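Wudora-users mailing list
Subject: Re: [wudora-users] Tags dropping out when the fingers close on soft stuff
Date: August 22, 2019

Hi all,

On the weekly digest, the Saengthong bench wrote:

> We have the hand-held Wudora with the stock fingers, one tag per
> finger, and we can't keep the width reading steady. With hard
> objects it's fine. A block, a cup, a box, no trouble at all. As
> soon as we close on anything fuzzy the left tag starts to flicker
> in the Raltoveo viewer and the width jumps all over the place,
> and then it comes back as if nothing was wrong.
>
> Things we have tried: new tags, printed larger. A brighter lamp.
> A different cable. Going back one version of Raltoveo. The larger
> tags helped for an afternoon.
>
> Is this the camera, the tags or the fingers? And does anyone have
> a setup routine they'd be willing to share? Ours is mostly "turn
> it on and hope".

Oh, I'm so glad you asked this one! We fought with the exact same thing last November and I have been wanting an excuse to write it all down ever since. My vote is for the fingers first, the light second, and the camera a distant third. I'll go through what we do with ours, in the order we do it, and you can steal whatever looks useful.

Some background on our tool so you can compare. It's the standard Wudora hand-held, black body, two black fingers, wide lens looking forward over the fingertips. The camera sits on the Mivitz bracket, the older one with the slotted holes. If you have the newer bracket with the round holes, skip my part about tilt, you don't have any to adjust (lucky you).

1. Fingers

Take the lamp away, take the objects away, and just squeeze the trigger slowly with the viewer open. Both tags should travel toward each other at the same pace. On ours the left finger was lagging, and then catching up with a little hop. You could feel it in your hand once you knew to look for it. With a hard object you never notice, the object stops both fingers and everything looks tidy. With something soft the fingers keep creeping after contact, and the lagging one twists a bit as it creeps. That twist is what was killing our tag! The tag was fine, it was just turned too far from the lens for the detector to like it.

The cause was the pivot screw on the left side. It had backed out, maybe a quarter turn. We tightened it, put a drop of medium threadlocker on it, and left it overnight. Do both sides while you're in there. Don't overdo the torque, you want the finger to swing on its own when you tip the tool sideways with the trigger linkage off.

While the linkage is off, pull the carriage out and look at the rail. Ours had lint packed into both ends. I was amazed at how much came out of there. If you've been gripping fuzzy things all week, yours does too. Dry brush, then a wipe with a cloth that has a tiny bit of light oil on it. Please no grease — it holds the lint and you get a sort of felt.

2. Tags

I'd go back to the stock tag size. I know the bigger ones seemed to help, but they leave you less white border on the finger face, and the detector needs that white border more than it needs a bigger pattern. Ours are matte paper under matte film. Glossy film looks wonderful on the bench and then throws a highlight straight into the lens the moment you tip forward.

Check the corners with a fingernail. A lifted corner catches fibers, and fibers across the border give you the same flicker you describe. We clean tags with a dry lint roller before each run and with a barely damp cloth at the end of the day.

3. Camera and bracket

With the slotted Mivitz bracket you can get the camera a little nose-up without noticing. Loosen both screws, set the tool flat against a straight edge, close the fingers and bring the camera down until you have both tags well inside the view with room underneath. Then tighten the two screws a bit at a time, swapping between them. If you do one all the way first, the bracket walks.

Lens: the wide lens has that black ring at the outside of the view and it's tempting to ignore anything going on out there. Don't let the tags wander close to it. When the fingers are fully open ours used to drift right out toward the rim, where everything is bent, and the width reading went nonlinear. We put a stop on the trigger so the fingers open 15 mm less than they could. I have not missed that extra travel once.

4. Light

A brighter lamp from straight above made ours worse. Pale wood bounces a lot of light back up, the auto exposure clamps down for it, and the black fingers sink into mud with the tags along for the ride. What worked for us was locking exposure and then moving the lamp off to the side and farther back. Our shutter is locked at 1/1000 now and we raise the gain until the white tag border is just short of clipping. It's a noisy picture and the detector couldn't care less.

Lock white balance too, if your Raltoveo build lets you. It has nothing to do with tags, it just stops the view from changing color on you every time you swing toward a wall.

5. The soft object test

This is the bit I'm most excited about, and it's the part missing from the official checklist. Do your final check with the fuzziest thing you own, with the regular furniture set up in front of it, and leave the hard block in the drawer. A hard block will pass a sick gripper every time. Look at both tags, look at whether any fibers or strings hang in front of a tag, and look at how much of your target you can still see past the object. Something tall and round between the fingers blocks more than you'd expect, and if you tilt forward you can lose the compartment you're heading for. 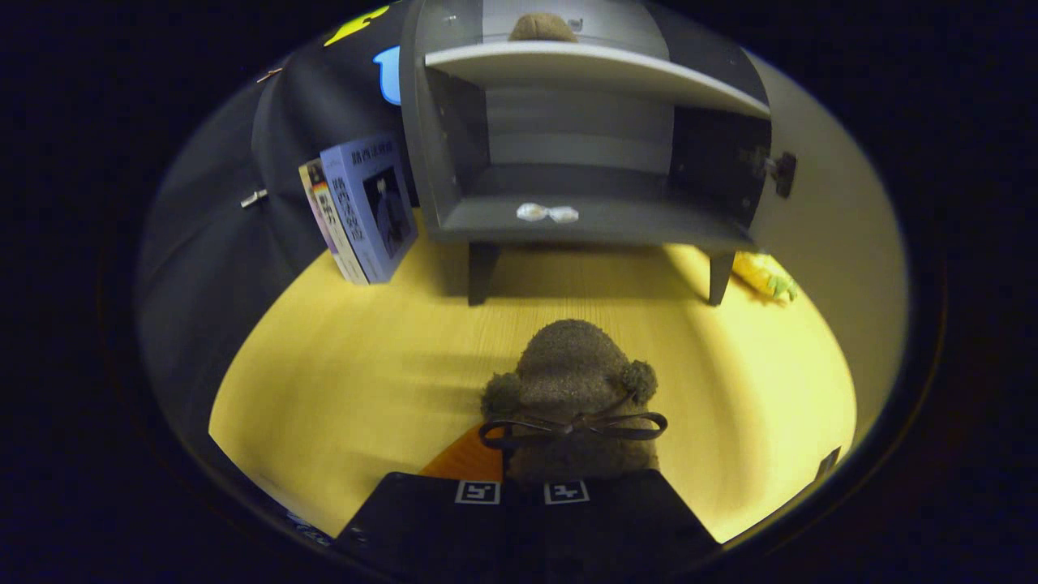
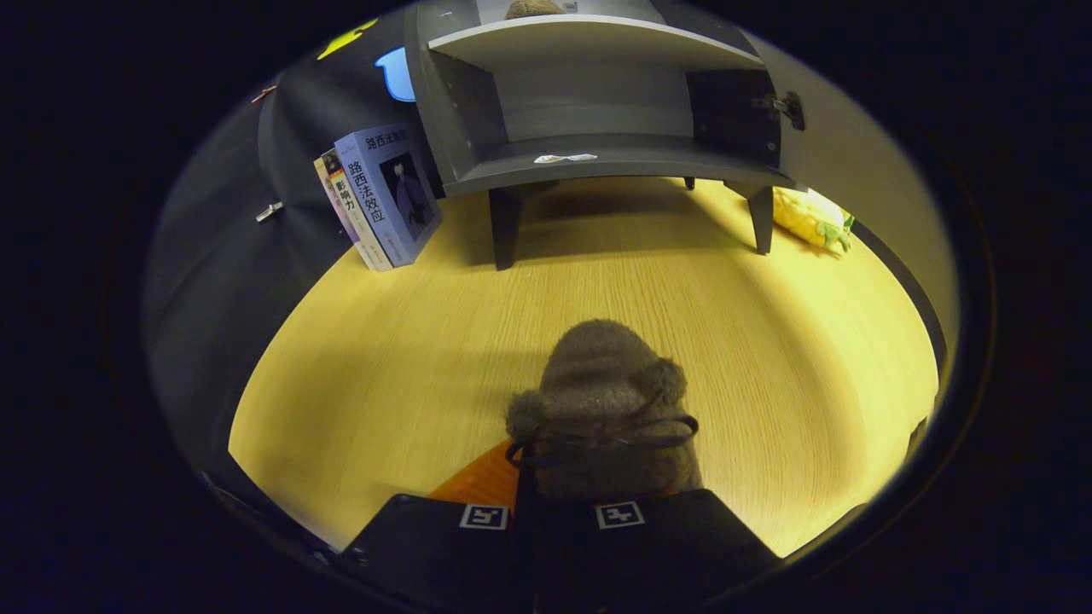

Both: brown fuzzy piece with the pom-poms at the fingers, one tag on each finger, gray cabinet with the open compartment ahead, books to the left.

Compare how high the brown piece comes up in the second one. That's the kind of grip I'd use for the test, with the dome reaching up toward the middle of the view. If your tags hold through a grip like that, you can relax about nearly everything else.

How we run the test: close slowly, hold, wiggle the wrist left and right, open slowly. Then the same again but tipping forward and back. We do 8 of those and watch the dropout counter in the viewer. Before the pivot fix we were losing the left tag in nearly every one of them. After the fix, and with exposure locked, we went through the whole set clean, and I may have done a small dance next to the bench.

Two more things that bit us, in case they help:

— The trigger spring. If it's tired, the fingers relax a little during a long hold, and you see the width drift outward very slowly. It looks like a calibration problem and it sent me through calibration three times before I thought to change the spring. The replacement from Mivitz fits if you trim the long leg. Wear glasses when you trim it, the end flies.

— The zero. Redo your closed-finger zero after you touch the pivots, the pads or the tags. Any of them. Raltoveo keeps the old zero without a word, and you end up with fingers that are shut and a width that says they aren't. Ours read about 19 ticks open when it was fully closed and I went hunting for a piece of lint that didn't exist.

As for a routine, ours lives on a card taped inside the tool case:

Before a run
- roll the tags
- squeeze test, no object, watch for the hop
- bracket screws snug
- exposure and white balance locked
- closed-finger zero
- one soft object grip

End of day
- brush the rail ends
- damp cloth on tags, let dry before closing the case
- trigger off load (don't store it squeezed)

Once a month, or when something feels off
- linkage off, swing both fingers
- pull the carriage, clean and oil
- check the spring against a new one
- full soft object set

It goes quickly once it's habit, and most of it can happen while the viewer is starting up.

Could you try the no-object squeeze and tell us whether you feel that hop on the left side? If you don't, I'd like to see a short recording with the tag overlay turned on, because then I'd start wondering about the carriage. Also let us know which Mivitz bracket you have. I've got a spare set of stops for the slotted version and I'm happy to mail them to Saengthong if they'd be useful.

One question of my own for the list: has anyone tried the narrow pads on knitted things? Ours snag on loops of yarn and I can't decide if the narrow ones would be better or so much worse.

Good luck with the pivots!

Wudora tool bench, night shift

--
wudora-users: setup, care and repair of Wudora hand-held tools
To leave the list, send a blank message with "leave" in the subject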